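4. The Kitchen Task in the Student Course

4.1 Why a kitchen

When we planned the second run of the course, we asked the students from the first run what they would have liked to spend more time on. Almost all of them gave the same answer: two arms at once. The first group had worked with a single arm moving blocks between bins, and by the third week they had learned what the blocks had to teach. They wanted a task where one hand has to wait for the other, or get out of its way, and where a bad plan looks bad to anyone watching. A kitchen counter gives all of this for very little setup. Everyone in the room has put fruit on a plate. Nobody needs a lecture on what success means, and the arguments about how to do it well start right away, which was exactly what we hoped for!

The task set was written by Maxence Guérin together with two students who had finished the first run. It is called Tritent in the course materials, and it runs inside Drandik, the simulation package our lab already used for teaching. We kept the names in this paper so that readers who ask us for the files will know what they are getting.

4.2 Teams and schedule

The course had 20 students in 6 teams. Most were in their second year, and a few had never written a control loop before. Teams were mixed on purpose, so that each one had at least one student who was comfortable with Python and at least one who was not. Sessions ran twice a week for 9 weeks, ending in March, with open lab hours in between. (The open hours were busier than the sessions, and we would plan for a bigger room next time.)

Each team worked through the same three stages. In the first stage, students drove the arms by hand, using a pair of tracked controllers, and recorded their own runs. In the second, they wrote a scripted policy: a list of target poses with rules for moving from one to the next. In the third, they trained a small imitation policy on the runs recorded by the whole class. We let teams go back to an earlier stage whenever they wanted to, and every team did. One of them, Rocha, threw out its first set of recordings completely after seeing how jumpy the learned policy was, and recorded everything again at half speed.

4.3 The fruit-to-plate task

The task that took up most of the course is simple to state. A piece of fruit has to end up on a plate, resting inside the rim, with both arms clear of it. The plate starts in the middle of the counter. A dish rack and a cutting board are on the counter too, and touching either one costs points. The fruit can be carried by whichever arm the team prefers, and the other arm may help or stay out of the way. Figure 4 shows a moment with the fruit held and the plate still empty.

We had expected the grasp to be the hard part. For the scripted teams it was, at least for the first few sessions. A rounded object rolls away from a finger that arrives a little early, and the students spent a lot of time closing the fingers in different orders and comparing notes on the whiteboard. Once the grasp was steady, though, the interesting trouble moved to the release. Letting go too high made the fruit bounce over the rim. Letting go too low pressed it into the plate, and the plate slid. One team solved this with a short pause and a slow opening of the fingers, and the idea had spread to all the other teams by the next session. We did nothing to stop this. Borrowing was allowed under one rule, which was that the borrowing team had to write down where the idea came from.

The idle arm turned out to be a wonderful teaching subject. Several teams left it wherever it happened to be and were surprised when the simulator reported a collision. Others wrote a parking pose for it, which worked until they changed the starting layout. Team Sorkham went further and gave the idle arm a cost for being near the straight line between fruit and plate, so that it would find its own place to wait. Their first version waved around nervously the whole time - very funny to watch, and also a clear lesson in what happens when a cost has no term for moving. They added one, and the arm settled down.

4.4 Scoring and logs

Runs were scored by the simulator, with a small share of the points given by the other teams for how calm the motion looked. We were unsure about this second part at first. It seemed too loose for a graded course. In practice the students were strict and fair with each other, and their scores led to better talks than the automatic ones did. A run that finished the task with a jerk at the end would start ten minutes of discussion about velocity limits, with no push from us.

All runs were logged, including the failed ones. By the end of the course the class had stored 1938 runs across the three stages. Students could replay any of them from any team, and the failed runs were by far the most watched. We strongly suggest that other courses keep theirs! A student who has seen a plate slide in slow motion, with the contact forces drawn on top, understands friction in a way our slides never managed.

4.5 What we would change

The move from the second stage to the third was too abrupt. Students who had been proud of a tidy script suddenly had to work with a policy they could not read line by line, and some of them lost heart for a week or so. A middle step, such as learning only the release while the rest stays scripted, would help, and two teams tried this by themselves in the open hours with good results.

We would also vary the layout earlier. For the first half of the course the plate and the board stayed put, which made it easy to write solutions that only worked for one arrangement. When we finally shifted them, a lot of code broke in one afternoon. The repair work was some of the best work of the course, and there should have been more time for it.

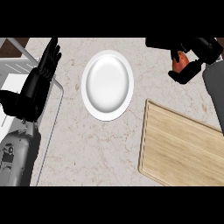

Figure 4. The fruit-to-plate task in simulation, with a reddish-orange, fruit-like object in the right gripper and the left hand open.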